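Speaker notes – Working outdoors: the table, the glass and the glare
Slot 4, Josefina Rivadeneira. Revised 2020-06-11.

Opening. Skip the introduction if Hanne has already done it. Start with the question from the February session: why does a pointer that works at a desk skip on a patio table? Give the short answer first. An optical mouse lights the surface beneath it and compares successive images of that surface. It needs fine, opaque texture at a fixed distance. Clear glass offers very little of that.

Slide 2. Surfaces. Three groups only: matte, glossy, transparent. Matte is painted wood, cloth, paper. Glossy is lacquer and glazed tile. Transparent is glass. Rippled patio glass belongs with transparent, although people tend to put it with matte. The ripple is far too coarse to help the sensor, and it changes the gap between the sensor and whatever lies below. Pause here. Tùng usually has a question about frosted glass. Answer: better than clear, test it first.

Slide 3. Resolution. The Dasel mouse in our kit has two settings, 800 and 3595 counts per inch. Outdoors, use 800. The higher setting turns small tracking errors into visible jumps. Do not read out the table; it is in the handout on page two.

Slide 4. Light. Direct sun causes two separate problems and they get mixed up. One is stray light under the edge of the mouse, mostly at low sun angles. The other is screen glare, and no mat will fix that. Move the chair before moving the screen. A seat facing a shaded wall is usually the easiest to work from. Credit Ánh Nghiêm for the seating sketch.

Slide 5. Mats. The main slide, allow four minutes. Any opaque mat is an improvement on bare glass. Shape matters less than people expect, provided the mouse stays on it through a normal stroke. A novelty outline loses some usable area between the lobes, so set the pointer speed a little higher and keep the strokes short.
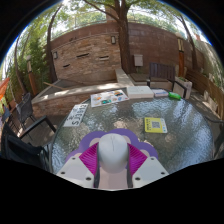
Weight is the next point. A light mat lifts in wind – a rubber backing helps on dry glass and does much less on a damp table. Wipe the glass before putting the mat down. Grit under a thin mat can be felt through it and will scratch the table in time.

Pale and dark areas on a printed mat can track differently on older sensors. Move the pointer slowly across a color boundary and watch for a hitch. Yến Tôn saw this on the older Niser unit and not on the newer one. If asked for numbers, say that we logged 286 short strokes and the write-up is with Yến.

Slide 6. Packing up. Mat rolled, printed side out. Mouse switched off at the base. Nothing left on the glass overnight.

Questions. Repeat each one for the back row. Hand over to Tùng for slot 5 and leave the adapter in the lectern.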